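Speaker notes — Filtau group talk, 20 min slot
November 7, 2022
Keep it moving, last time ran over

Slide 1 — title
Thank the organizers. Say what Zutulby is in one line: a way to teach an arm from people doing the task with a hand-held gripper, no arm in the loop while you record. Camera rides on the tool. Whatever the camera sees is what the policy gets later.
Don't do the history of teleop. Skip it.

Slide 2 — the question
How much of our data is useless? Everybody in this room has thrown out demos. We wanted to know why we throw them out, and if we can say so before training.
Short version: tracking. The tool has to know where it is at every frame. Loses itself, the whole demo goes.

Slide 3 — what the tracker gets
Point at the wood grain. Long soft lines, mostly going the same way, and glare over part of it. Fingers open, tabletop bare between them. Ask the room: where would you put your features? Wait a sec. Let them answer. 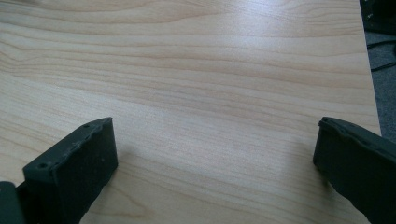
So the tracker wants corners. Things that stay put and look the same from two angles. Glare is the bad one, it moves when you move, so a highlight looks like a landmark that slides. Grain is okay up close and then gets weak once there's any blur.
If someone says "just put a tag on the table" — yes, we have a run with tags, slide 6. Don't jump ahead.

Slide 4 — setup
300 demos, all pick and place, recorded in September. Same tool build, same people, same lights. Only thing we changed was what the camera could see near the work area.
Three conditions:
bare top
bare top, tags on it
cluttered top
Tracker is Samuel, stock settings. Policy training is Tallov. Say clearly we did not tune either one. Someone will ask.

Slide 5 — main result
37 demos lost tracking at least once. Almost all in the bare condition. Read the chart left to right, slowly, the axis labels are small.
The part I care about: loss comes early. Before the hand gets to the object. Approach phase, camera looking down at plain surface, nothing else to hold on to. Once an object is in view it mostly recovers, but by then the pose has jumped and you can't use the front half.
Second point, fingers. They sit in the same spot in the image the whole time except for opening and closing. Tracker sees them as not moving, so they pull the estimate toward "standing still". We mask them. The mask has to be generous, pads wear and peel and the outline changes over the life of the tool.
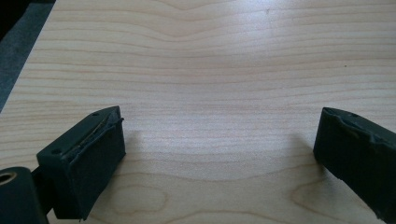
Mask was drawn once, by hand, on a new set of pads. Should have been redrawn. When we redrew it and reran the same recordings, some of the bad ones came back. Not all. Do not say "fixed".
Also mention shadows. Each finger drags one across the table with it. Soft edge, moves with the tool, same problem as the fingers but outside the mask. Widening the mask helps a bit, costs you surface you needed. No good answer yet.

Slide 6 — tags
Tags work. Losses near zero in that condition. But then the policy sees tags in training and not at test, and it did worse on the bare table. We think it was using them as a cue. Haven't proved it, only the one training run, 3629 steps, checkpoint picked by eye. Say that out loud.

Slide 7 — what we do now
Start every recording looking at something busy, edge of the table, floor, whatever, then come in. Hold for 3 seconds first. Slow approach.
Check the tracker right after each demo, not at the end of the day. Sounds obvious, we weren't doing it.
New mask every time pads get changed or start lifting.

Slide 8 — limits
One room. One kind of table. Two-finger gripper only. Rolling over to a darker or painted surface might look totally diffrent. We didn't test other lenses.

Backup slides — per-person breakdown, mask before/after, failed runs list
If asked about depth cameras: not on this tool, weight. If asked about code: mask script is shared, recordings when the cleanup is done, no date promised.
Leave the last slide up during questions, it has the chart on it.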